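Linen Care and Folding Assistants – Seasonal Positions
Jesano Textile Services, Tekero Facility

Jesano Textile Services invites applications for seasonal Linen Care and Folding Assistants at its Tekero facility. The facility supplies clean table linens, napkins, kitchen cloths and aprons to restaurants, hotels and event venues throughout the area. Positions begin in July and continue for 3 months, with the possibility of renewal.

About the Work

Assistants are assigned to the finishing room, where laundered items are sorted, folded, stacked and prepared for delivery. On a normal shift the room handles 3,000 pieces. Items reach the tables unfolded, and each assistant is responsible for the full contents of a basket before a new one is issued.
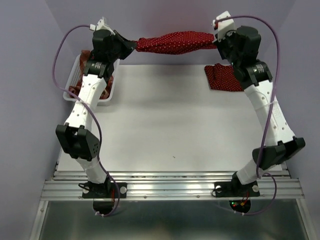 Folding standards at Jesano are set by item type and by client, and new assistants are trained in each standard before working unsupervised. Restaurant cloths are folded flat into a rectangle, with corners matched and the top edge level. Work is done at white tables, with the supply basket kept on one side and finished pieces on the other, as with the folded red polka-dot cloth at the right of the table and the white perforated basket at the left. Cloths that come up gathered or bunched must be opened fully and smoothed by hand before the first fold is made. Colors and patterns are never mixed within a stack, and any piece with a stain, tear or loose hem is set aside for the inspection shelf.

Principal Duties

Sort laundered items by client, color and size.
Fold cloths, napkins and aprons according to the posted standard.
Inspect each piece and set aside those that do not meet the standard.
Stack, count and band finished items in bundles.
Complete the bundle slip for each order and place it with the delivery cart.
Return empty baskets to the wash area.
Assist with the monthly stock check. The last check recorded 3,959 pieces in the Rojanasak pattern range alone. 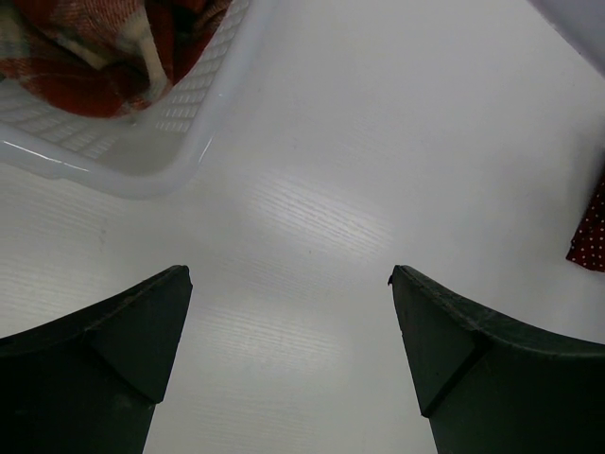

Each assistant is also responsible for the condition of his or her own table. Surfaces are wiped down at the start of the shift, after the meal break and at closing. Lint, thread ends and dust transfer easily to clean linen, and an order may be returned by the client for this reason alone. Cleaning supplies are provided – assistants may not bring their own sprays or polishes into the finishing room. Food and drinks other than water are not permitted at the tables.

Requirements

Applicants must be at least 18 years of age and legally authorized to work. Previous experience in a laundry, hotel or garment setting is welcome but not required. The work is performed standing, with repeated use of the hands and arms, and includes lifting full baskets. Applicants must be able to distinguish closely related colors and to read bundle slips in English. Long hair must be tied back, and rings and bracelets are not worn during folding.

Hours and Pay

Shifts run from 6:30 a.m. to 2:30 p.m. or from 2:00 p.m. to 10:00 p.m. Applicants should indicate a preferred shift, although placement cannot be guaranteed. Wages are paid every two weeks at the posted hourly rate for the position. Assistants who complete the full season receive a payment of $300 with their final check. Aprons are supplied and laundered by the facility. Training hours are paid at the regular rate.

How to Apply

Application forms are available at the front office of the Tekero facility and at the Joken Street service counter. Completed forms should be returned to either location together with the names of two references. Selected applicants will be invited to a short practical session in the finishing room, during which they will be asked to sort and fold a basket of mixed items. Speed is not scored at this stage – assessors look for even edges, careful handling and correct sorting.

Applicants who require an accommodation for the practical session should note this on the form. Jesano Textile Services is an equal opportunity employer.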